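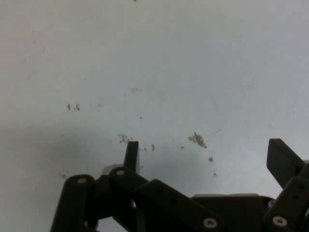 Attachment 1: table top, crumbs and smudges, before wiping

Ticket 317 -- White table in the break room, crumbs and gray smudges that won't come off
Opened by: Nazmiye Dursun
Assigned to: Judit Nyitrai
Location: Kurtuluş office, second floor break room
Category: Furniture and surfaces
Status: Closed, with one follow-up

Nazmiye Dursun, 9:10 am
Good morning, and I'm sorry to bother the facilities desk with something so small, but it has been driving a few of us up the wall. The white table in our break room never seems to look clean anymore. The crumbs I can live with (there's a brownish clump near the middle that I would guess came off somebody's breakfast, and a paler little heap next to it), but it's the faint gray smudges that I'm really writing about. We wipe, it looks fine while it's damp, and once it dries they are back again. I've tried the spray under the sink, which is the Ballora one in the tall bottle, and I've tried plain water. Could somebody tell us what we're doing wrong, or send up something stronger?

Judit Nyitrai, 9:42 am
Good morning Nazmiye, and please don't apologize, I would much sooner hear about a table now than in six months when somebody has gone at it with a scouring pad! Thank you for the picture too. I can see the crumbs and the dark specks, and there's a thin streak running off from the bigger clump, and then the soft gray blotches toward one side. I think we have two separate things here, so let's take them one at a time.

Before I send anything stronger, a few questions. Do you brush the crumbs off first or go straight in with the cloth? Do you rinse after the spray? And what sort of cloth is it, and where does it live between uses?

Nazmiye Dursun, 10:05 am
Straight in with the cloth, I'm afraid. No rinsing, I didn't know we were supposed to. It's the blue cloth that hangs over the tap, and Ozan says it has been there since before he joined, so you may draw your own conclusions.

Judit Nyitrai, 10:20 am
Oh dear, that poor cloth. Please put it in the trash with my blessing.

My guess is that the blotches are mostly dried cleaner. The spray is a fairly rich one and it leaves a film if it isn't rinsed, and then every bit of coffee and every sleeve leaves a mark in the film. Going in wet on top of crumbs won't help either, as the crumbly stuff turns to paste and gets dragged around. Would you try this for me when you have ten quiet minutes?

Brush the dry crumbs into your hand or onto a sheet of paper. Lift the big clump off with the edge of a card, and try not to press on it.
Fill a bowl with warm water and add one small drop of dish soap.
Take a new cloth from the Penano box in the supply closet (top shelf, left side), wring it out well, and wipe in long strokes from one end to the other.
Go over it all again with a second cloth and clean water.
Dry it with a towel, and look at it from low down, toward the window.

If any of the small dark specks stay put after that, leave them alone and tell me which ones. They could be bits of food or they could be little nicks in the surface, and I can't tell from here.

Ozan Bozkurt, 1:35 pm
Answering for Nazmiye, who is in a meeting. I did the table after lunch and followed the steps. All of the crumbs came up dry, and so did the streak, which surprised me. The two dark specks that sit close together needed a fingernail. The water in the first bowl went cloudy right away, so I think you're right about the film. I changed it and did the soap wipe twice. Most of the smudges are gone. There is one patch left at the end by the fridge, around 30 centimeters long, and you only notice it when you crouch.

Judit Nyitrai, 1:50 pm
Ozan, that's lovely work, thank you! For the last patch, please mix a spoonful of baking soda with enough water to make a soft paste, rub it on gently with a damp fingertip, wait a minute or two, then rinse and dry. No powder straight on the table, please, and no rubbing in circles.

Ozan Bozkurt, 3:15 pm
Did that. The patch is much lighter. I can still find it, but only because I know where it is.

Nazmiye Dursun, 3:28 pm
Just back and had a look, and I'm so pleased! It looks like a different table. I've put a little brush and a stack of clean cloths in the drawer under the kettle, and I taped your steps inside the cupboard door.

Judit Nyitrai, 3:40 pm
Wonderful. I'm closing this one. I've also asked Sibel Altıntaş to swap the spray on your floor for a milder one the next time she orders supplies -- that part stays open under my name, and if the remaining patch gets darker again before the new bottle arrives, just reply here and the ticket will reopen by itself.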